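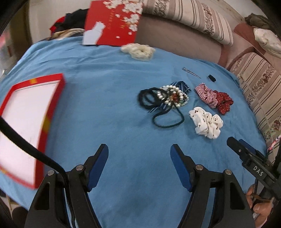 Scrunchies, beads and an open red box on a blue sheet, with hand-held grippers in front.

Buying FAQ: Small-Item Sorting
By Marcus Begay
September 1, 2024
Filed under: Automation > Planning & Budgets

Do we need robot arms first?
No. Start with hand-held grippers and a pile of your own stock. Wellwood wants to sell you the arms up front – I would hold off until October at least.

What should I budget?
Set aside 2,000 dollars for fingers, pads and cables before you talk to anyone. Escobedo's quote left out cables entirely. Ask why.

How many pairs?
One pair per operator, plus a spare. Randa asked for 4 and I cut it to 3.

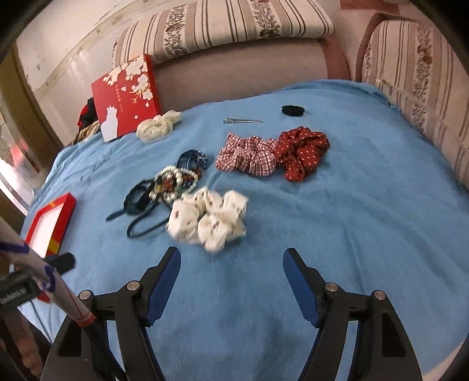 Spare pads belong on the same order. Get the price in writing, and ask what shipping costs on a single set.

Will it handle soft goods?
Every vendor says yes. Bring tangled hair ties and bead strands to the demo and do not let them swap in blocks. I have sat through more than four demos that used blocks.

Last updated: see date above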